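Project Numen: what we managed and what we didn't
Robotics option, second-year group report
Tuesday, July 14, 2026

1. Aim

The brief from Flarnano asked for an arm that could take a processor out of a scrap desktop and put it on a tray. We were doubtful from the start. Recycling demos always seem to use the same clean machine, and our first proposal in February said as much. We were told to build it anyway, on a budget of 395 pounds.

2. The test machine

We worked on a Dell desktop with the case open. The arm has to reach past the power supply and its cables, and the raised load plate and lever leave little room for the fingers. 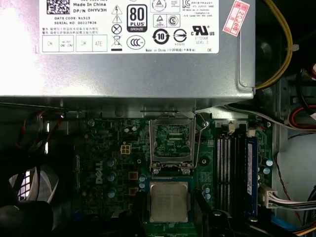
Figure 1. Wrist camera view of the power supply, the empty socket and the processor below it.

The Branudus vision software did well on large, plain shapes. It was poor on anything shiny. The heat spreader and the load plate are both bare metal, and under the Halliday lab lights it mixed them up more often than we would like to admit. We took 200 training pictures, all of the same board, so we would not trust it on another make.

3. Gripping

The fingers are wide for this job. Coming in low keeps them away from the lever, but it also means the camera sees less of the socket edge – the part we most need to see.
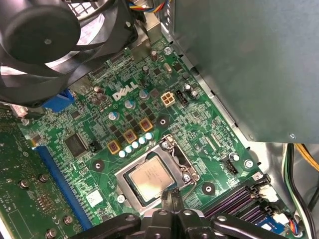
Figure 2. Gripper fingers close to the processor, with the load plate raised.

4. Results

Over 14 logged attempts, the processor reached the tray in 2. Both were on the same afternoon with the same lamp position. We do not think that counts as a working system, and the word "autonomous" has been taken off our poster.

5. Next group

Buy narrower fingers before touching the software. Try a matt cover over the lamp. Log the failures properly – our notes for the early runs only say "missed".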